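Dendent to Acquire Pranau Commercial Laundry Operations

Jan 1, 2018

Dendent today announced that it has entered into a binding agreement to acquire the commercial laundry operations of Pranau. The transaction covers three processing plants, the associated vehicle fleet and all current linen supply contracts.

The plants service 917 customer sites, mainly motels, aged care homes and regional hospitals. On completion, 77 Pranau employees will transfer to Dendent with existing entitlements and leave balances recognised in full.
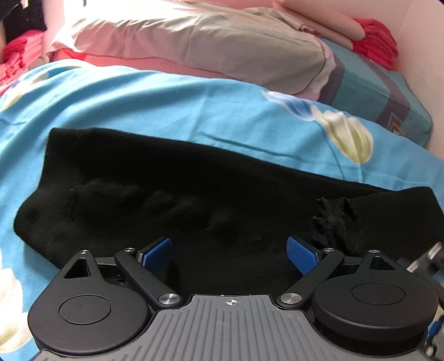

Contract pricing, collection schedules and account numbers will remain unchanged for the balance of each customer's current term. Invoices will be issued under the Dendent name from the first billing cycle after completion. The Curkley plant will continue to process healthcare linen on a separate line.

Completion is expected in February, subject to landlord consents and customary conditions. Quintanilla is acting as financial adviser to Dendent. The purchase price has not been disclosed.

Customer enquiries should be directed to the relevant plant office during business hours.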